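Members' Discussion Board
Teoh Building Users' Forum > Premises > Proposed changes to lighting in the converted hall

Posted by: M_Wattimena (Board moderator)
2020-03-29

Members are invited to comment on the proposal to replace the ceiling fittings in the first-floor hall. The proposal would substitute the present small fittings with suspended panels over the desks. The stated reasons are glare on screens at the northern desks and the difficulty of obtaining replacement lamps. The budget put forward is 3708 pounds, exclusive of scaffolding.

Comments should be confined to the lighting. Matters concerning heating have their own thread and will be moved there if raised here.

Marlina Wattimena

Posted by: hgovindasamy

I wish to register an objection to the proposal in its present form. The hall was converted with the ceiling left open to its full height, and that decision cost the members a good deal at the time. Suspended panels would place a visual lid over the desks at the very level where the room is at its best. I would ask the proposers to state whether any alternative was priced, and if so, at what figure.

I would further observe that the glare complaint was recorded in January, when the sun is low and reaches the northern desks directly. It has not been shown that the ceiling fittings are the cause.

I attach a photograph.

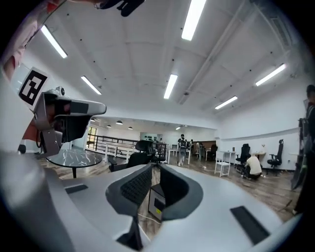

First-floor hall, with the white vaulted ceiling and its present small fittings.

The paintwork was completed at the members' expense. Any panel fixed by wire will require holes to be drilled in it.

Herman Govindasamy

Posted by: V.Pruitt

I am grateful to Mr Govindasamy for the photograph, but I cannot agree with his conclusion. Those of us who sit at the northern desks are not concerned with how the ceiling looks from the door. I recorded the level of light at my own desk on two evenings and obtained 19 lux on the first. On the second the reading was higher, the neighbouring desk lamp having been left on. I understand the proposal aims at 400 lux on the working surface, and I support it.

With regard to January, I accept that the sun may account for the glare in the mornings. It does not account for the want of light after four o'clock.

Verna Pruitt

Posted by: hgovindasamy

A reading of 19 lux suggests to me that the meter was at fault or that a circuit was off. May I ask which instrument was used?

Posted by: V.Pruitt

A Trorkix hand meter, borrowed from the office. It was in its case with the instructions and I followed them. The circuit was on.

Posted by: k.buhler

I have some experience of rooms of this height and offer the following for consideration.

Small fittings set high in a pitched or vaulted ceiling lose much of their useful light before it arrives at desk level. Increasing their number is expensive and tends to brighten the ceiling more than the work. On this point I side with Ms Pruitt.

Suspended panels are nevertheless a blunt remedy. A white ceiling reflects well, and uplighters placed on the tops of the cupboards would make use of it. Pronora supplies a model which requires no drilling. The price given to me was 777 pounds for the set, to which desk lamps could be added where members request them. The existing fittings could then be left in place and used for general circulation.

I should declare that I have bought from Pronora before and hold no interest in the firm.

Konrad Bühler

Posted by: R_Tarigan

Uplighters were tried in the Dradden annexe and were removed within the year. They gathered dust and dead insects, and the heads were knocked out of line whenever a cupboard was opened. I do not say that the same would happen in the hall, only that the cost of cleaning should be included in any comparison.

I would prefer that the panels be hung over the northern desks alone for a trial period. That would answer Ms Pruitt's difficulty and leave the remainder of the ceiling as it stands.

Ridwan Tarigan

Posted by: hgovindasamy

I could accept a trial, provided that the fixings are made to the side walls and not to the ceiling itself. I maintain my objection to drilling.

Posted by: k.buhler

The span between the side walls is considerable and a tensioned wire would sag under panels of that weight. A lighter fitting might be possible. I will make enquiries.

Posted by: M_Wattimena (Board moderator)

Three posts on the subject of radiators have been moved to the heating thread.

The proposers have been asked to supply prices for a trial over the northern desks and for Mr Bühler's alternative, with cleaning shown separately in both. Ms Pruitt is requested to return the meter to the office so that the readings may be repeated. The thread remains open for comment.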